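Analog Front Ends, Unit 6: Reading Noise on the Sensor Supply

Revised October 2019

The unit covers supply noise in image sensor boards and how it shows up in the digitized output. You should have read the notes on sampling and on the Druder bench supply before the lab.

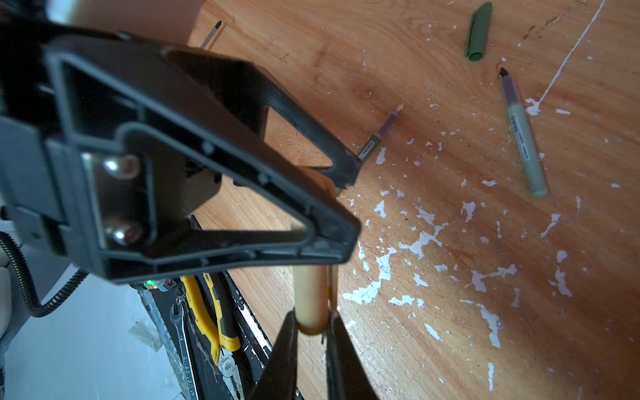 Sunamden Institute – Department of Electronics and Measurement

6.1 Where the noise gets in

A sensor board usually has two supply pins, one for the pixel array and one for the digital logic. Many low-cost boards tie them together close to the connector. Current drawn by the output drivers then moves the array supply, and the pixel values move with it. The effect is largest when many output bits change at once.

Two patterns are common. Noise locked to the line rate gives fixed vertical bars. Noise from a free-running switching regulator gives slanted bars that drift from one readout to the next. The slope depends on the difference between the regulator frequency and the nearest multiple of the line rate.
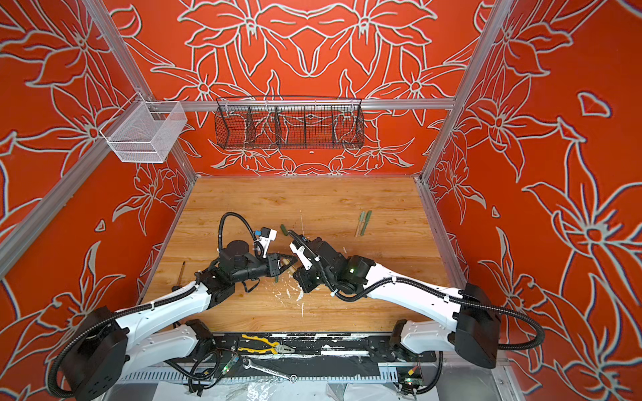

A drifting pattern is hard to remove by subtraction, so it should be treated at the source. Try a series ferrite bead first, then a linear regulator for the array pin.

6.2 Dark readout test

Cover the sensor and set the gain to maximum. Turn off automatic exposure. Record 79 readouts with the Tirkon capture board and average them pixel by pixel. Random noise falls with the square root of the number of readouts. Whatever remains is fixed pattern, including any bars locked to the line rate.

Then take the mean of each column. On the lab board, each line is 1,274 pixel clocks long, blanking included. Discard the first 5 columns after blanking – the clamp has not settled there.

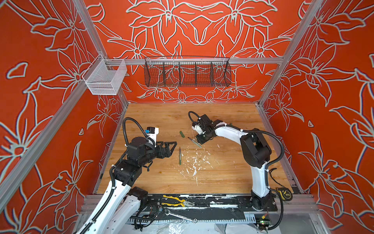

Figure 6.2. Tabletop and patterned walls, fixed camera.

6.3 Ground connections

Use the short spring clip on the probe. A long ground lead forms a loop that picks up the pixel clock, and the trace will show ringing that is not on the board.

The Yensuk adapter has separate analog and digital grounds joined at one point under the converter. Do not add a second link at the cable end.
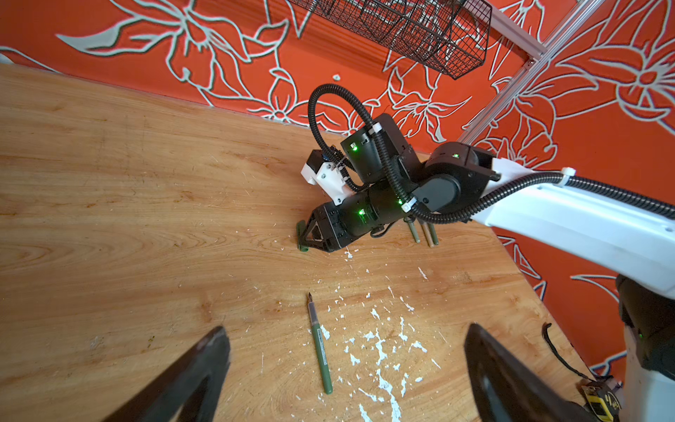 Figure 6.3. Tabletop and orange wall, wrist camera.

6.4 To hand in

Submit the column means before and after fitting the bead, on the same vertical scale. State the gain setting and the supply voltage measured at the array pin. Raw files go in the course folder, under your bench number.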